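Reading time: 2 minutes
Print | E-mail

The green table at Jondale

The woman who looks after the workroom at Jondale has been there for 11 years, and she begins with the colour. "Visitors ask me why not white," she says. "I worked on white in Steinbach, and in the evening my eyes were tired. With green, they are not."

She chose it from a supplier in Esbridge, who sent her 2 samples by post. The darker one won.

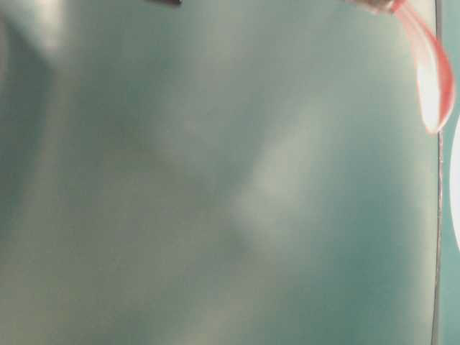

Teal in one place, almost grey in another, depending on the light.

The light was the harder question. The first lamps were too strong, she remembers, and people moved their chairs to escape the shine. Now she walks along the table every Friday before the others come, and bends down to look across it. "From the side you see everything – the dust, the old marks. From above you see only a nice colour."

She cleans with warm water and a soft cloth, never with spray. A new top from Grandar would cost 1,000 euros, and she would like to keep this one until she retires.

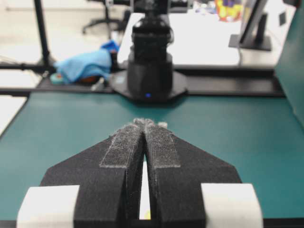
I ask if she has rules for the people who work at the table. She thinks for a moment. "No cups. And at the end of the day you take your things with you, also the small ones." Bags go under the bench by the door, where there are 41 hooks as well, more than anybody has ever needed. They were there before her, and she has painted them twice.

Contact | Copyright Jondale | Back to top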